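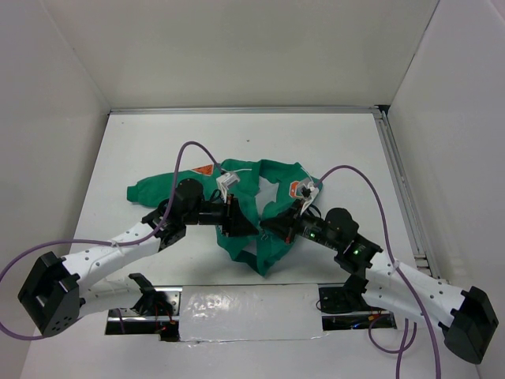 Kadlec's first comment was that the zipper is almost never the thing that's broken, it's the slider, and could I please not rip the whole thing out yet. Fair enough. So reposting with more detail.

Zipper on a fleece splits open behind the slider
posted 07/09/2025 by Rumia

Zip-up fleece, green. Slider goes up fine, then the teeth come apart underneath it. Starts near the bottom and by the time I sit down in the car I'm wide open to the chest. No missing teeth that I can find. Plastic teeth, the chunky kind, not the coil. The pin at the bottom still seats ok I think.

Tried so far: pencil lead, bar soap, swearing. Soap made it glide nicer but it still splits. Local alterations place wants 18 dollars for a new zipper plus a wait, and the fleece wasn't much more than that in the first place. Is there a home fix or am I wasting my time? I own pliers and a sewing kit, no machine.

3 replies

Covatora
Pinch the slider. Really, that's it most of the time. The slider has a top plate and a bottom plate and with use they spread apart, so it stops pressing the teeth together hard enough. Run it all the way down to the start. Small pliers, squeeze one side of the slider at the back end (the end toward the hem, where the teeth come out joined), then the same on the other side. Tiny squeeze. Zip it, see if it holds, squeeze a bit more if not. I went too hard on a tent bag once and the slider wouldnt move at all after that, had to snip it off.

If your slider is the cheap pot metal type it might crack. Then you're buying a slider, which is still a lot less than 18 bucks.

Prosavus
just get a new jacket lol. or wear it open. my grandfathers coat from 1922 had buttons and never had this problem

Vratislav Paulík
Covatora is right but check the size before you buy anything. Flip the slider over, there is usually a number on the back. Needs to match, and it has to be for molded plastic teeth. A coil slider with the same number will go on and then do exactly what you have now, ask me how I know.

To swap it on a separating zipper: the old one comes off the TOP. There's a little stop above the last tooth on the slider side. Pry it off or clip it with cutters, careful of the tape. Slide the old one off, new one on, same way round, pull tab facing out. Then put a stop back. You can crimp on a metal one or just sew 7 or so tight stitches over the edge in the same spot. Thread stop has lasted 2 winters on my kid's coat.

Also zip it closed before it goes in the wash. And don't yank the two sides apart to open it, thats what spreads the slider.

Rumia
Pinched it, two goes each side. Zipped up and sat down and it held. Number on the back is too worn to read so hoping I don't need the second part. Will come back if it splits again.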